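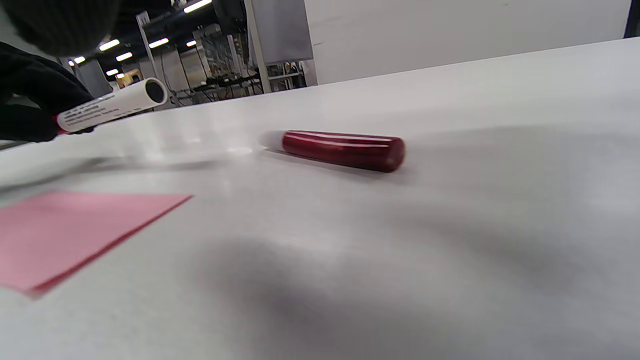
Re: [wonddale-walkers] Which way round in December?

Filed under: List archive > Routes and rambles
Last updated: December

Evaristo Carrillo wrote:

> Hello everyone. I've been looking at the winter walk again and I still think
> we ought to go clockwise, up through Unthorpe first and over the tops to
> Vurkness for lunch. The climb is gentler that way and you have the view in
> front of you. Going the other way you get the steep bit by the quarry on cold
> legs. Brisa, I know you have opinions. Also, does anyone know if the 43 still
> goes back from Vurkness in the afternoon, or have they chopped it?

Hello Evaristo, hello all,

I do have opinions, and thank you for waiting until I'd had my tea before asking for them!

First the bus, as that's the easy bit. The 43 does still run but the afternoon one now goes from outside the chapel and not from the square, so don't stand in the square like I did in the spring with a wet rucksack and a man who was trying to sell me a hedge trimmer. The driver told me they'd moved it for the roadworks and then never moved it back. There's a timetable in the shelter but it's the old one.

Now, clockwise. I can see why you like it, and in June I'd be right behind you. My trouble is the field below Unthorpe, the long one with the broken trough. After a week of rain it's a bog from hedge to hedge and if we go your way we hit it in the first half hour, and then it's wet socks until we get home. Go the other way and we meet it at the end, when everyone is muddy anyway and thinking about crumpets. I'd take the quarry on cold legs over that any day (and it isn't so bad if you stop to pretend you're looking at the birds).

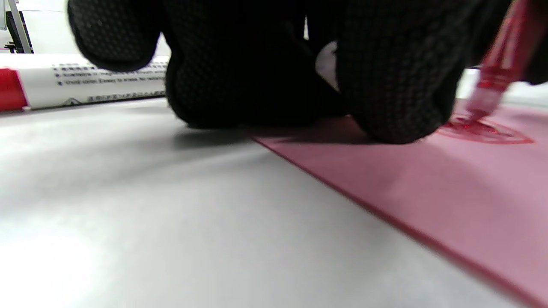
The other thing is the light. By half past three it's getting properly murky under those trees on the Vurkness side, and there are roots all over the path. I went over on them two winters back and I had a bruise the shape of Wales. Coming down the Unthorpe track in the gloom is dull but it's wide and you can see the lights of the village the whole way, so even if we're slow I'd be happy.

So my vote is anticlockwise, start at 10 by the church gate, up past the quarry, lunch at Vurkness, back over the tops and down through the bog. It's eight miles if you don't wander off. Add a bit if you're following Evaristo's map, the one with the coffee stain where the reservoir should be.

Lunch. I rang Contreras and they'll be open, but only for soup and rolls, no hot dinners until the new year. The soup is either leek and potato or "vegetable", and I did ask which vegetable and was told it depends. They'd like to know numbers beforehand as they only have the back room. Dogs are fine in there as long as they've been wiped, same as last time. If you'd rather bring sandwiches there's the wall behind the chapel, out of the wind, but please don't bring them into Contreras and eat them under the table, we were spotted.

While I'm on, somebody asked about doing the full Wonddale round in one go next summer. That's 32 miles and I think it's bonkers, but I'd come along for the first half and wave you off. If you're serious about it, the stretch to worry about is the far end where there's no water and no shade, and the two stiles up there are both in a shocking state. I've written to the council about them and had back a nice letter with a reference number on it.
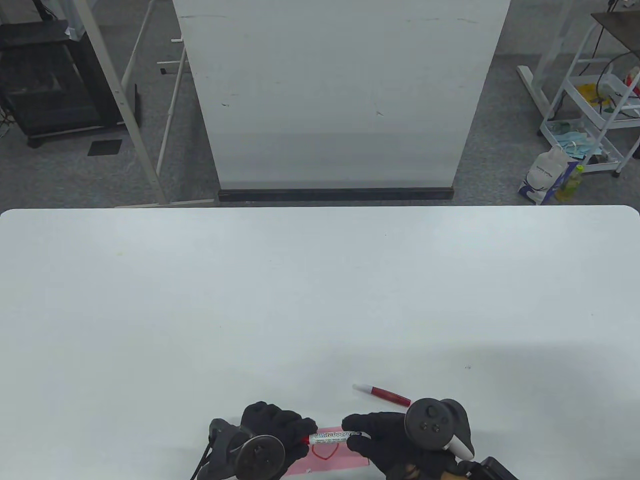

Boots: mine have finally given up, the left sole came away in the car park, so if anyone has had a pair resoled and been pleased with it, could you tell me where? I don't want new ones. It took me years to get these to fit my feet and I can't face starting again. I've tried glue. The glue held as far as the post office.

Lifts: I've got room for a couple of people from my end, and I can take bags for anyone who's getting the bus up. I can't take the big dog again, sorry, he's lovely but he sat on the handbrake side and I couldn't get at it.

If the forecast is awful we'll do the short loop by the river instead and still have the soup. I'll decide at breakfast time on the day and send a message round to this list, so do have a look before you set off. Ice is the only thing that would make me call it off altogether, that quarry path turns into a slide.

Evaristo, if you're dead set on clockwise then say so now and we can put it to the others, I shan't sulk. Well, I might as far as the first gate. And could you bring the whistle and the spare gloves? I think they're still in your porch with my blue flask, which I'd also like back please, lid and all.

Replies to the list about lunch, please, so that I can ring Contreras with a number and not a guess.

Love to all,
Brisa Varela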